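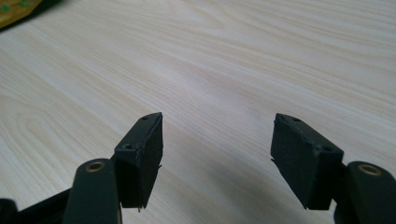 Pumness Hand Gripper, reviewed: can it clear a table yet?

By Colleen Penner
February 25, 2025

The pitch from Pumness goes like this. You hold the gripper yourself and do a chore with it a few hundred times, and the recordings teach a robot arm to do the same chore without you. The box says table clearing takes 300 demonstrations. I have cleared a lot of tables in my life and wanted to see if I could hand the job over.

Build first. It's two fingers on a linkage, each with a chunky pad at the end and a brass bushing at the pivot. The bushings look like the nicest part. The pads have rough edges with little burrs still on them, and at this price I'd expect somebody at the factory to own a file. The grip opens wide enough for a mug or a folded dishcloth. My hand was sore after 37 tries.

I did the full 300 over two weekends, with Benjie Maglaya taking over when I got bored. Then we loaded the lot onto the Cormier arm in Benjie's shop and gave it 17 runs at picking up wrappers and small packets. It got more than half of them. Flat wrappers were the worst, because the pads are thick at the tip and want to push a thin thing along the table before they pinch it. A four-year-old would have finished while the arm was still lining up.

Then there's the part of the chore the box skips. Clearing a table means wiping it too, and this is what a dirty table looks like from the gripper's side:
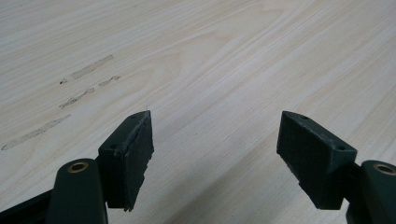
Gray scuffs on the left of the tabletop, pads open.

I can see those marks and know they aren't wood grain. I also know the long faint one near the edge needs a bit of pressure. The gripper has no way to feel how hard it's pressing, and the software never asked me. Fionnuala Dolan in Pumness support told me by email that wiping is "on the list" for May. Fine, I'll look again in May.

Setup took 15 minutes and the manual is clear. The app dropped two sessions, and I had to redo both.

If you run a shop and have somebody on payroll who likes fiddling, the gripper is a decent way to collect practice runs for one simple pick. For a kitchen, buy a sponge. Chores are a string of small judgments about dirt, and what I tested handles one grab at a time, slowly.

Two and a half stars out of five. Half a star of that is for the bushings.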